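Setting Out the Donut Table
Priltov Break Room Guide, section 7
Revised 18th February by Gwendolyn Kowalczyk

Before you start

Clear the tabletop of papers and cups. Wipe it with a damp cloth and dry it with a second one. The finish on the table is glossy and shows streaks when the overhead lights are on, so wipe along the grain. Wash your hands, or put on gloves if you will be touching food directly.

You will need:
Round plates, gray
Round woven mat, gray
Small white dish
Paper napkins

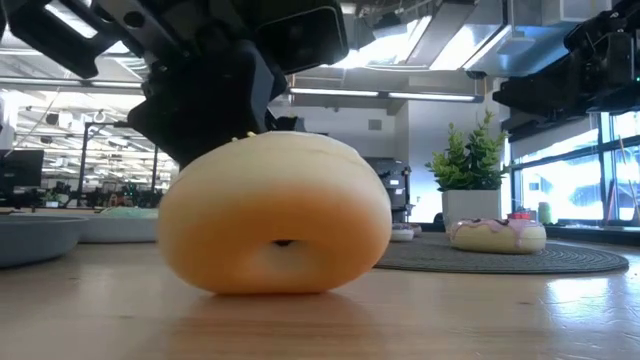
Reading time: 2 min

7.1 Plain and frosted donuts

1. Lay the woven mat flat and press down any part that curls.
2. Set a frosted donut on the mat with the icing facing up. Pink with dark sprinkles is the usual choice.
3. Put the small white dish at the edge of the mat.
4. Keep plain donuts off the mat. Lift them by the rim and use light pressure, as the soft ones dent and the hole squeezes shut.
5. Leave the plant in the square white planter where it is. Water it before the food comes out, or wait until the table has been cleared.

Note: A plain donut can be stood on its edge for a moment while you make space. Lay it flat before you walk away.

Caution: Do not stack frosted donuts. The icing sticks and pulls off in one piece.

7.2 Plates

1. Place the two gray plates side by side near the far edge of the table. One is darker than the other. Either can go on the left.
2. Put one donut in the middle of each plate. If it lands near the rim, slide the plate under it before you try to move the donut.
3. Give the larger donuts the lighter plate. Mint glaze with brown drizzle shows up well on it. 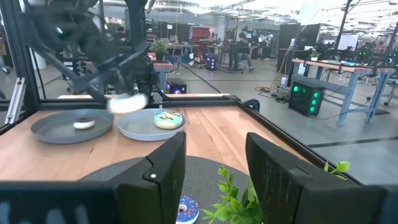 4. Add white-frosted donuts last. The frosting marks easily, so hold them by the sides and lower them slowly.
5. Check that no plate overlaps the black rail at the edge of the table. A plate resting on the rail will tip.

Caution: Throw away any donut that has touched the floor or the floor mat, including ones that look clean.

7.3 Clearing

Take the plates away first, then the mat. Shake the mat over the trash and brush crumbs out of the rings. Sugar left in the weave hardens overnight and has to be soaked out.

To replace a plate or mat, write to Vilho Koskela at the Jesisside front desk.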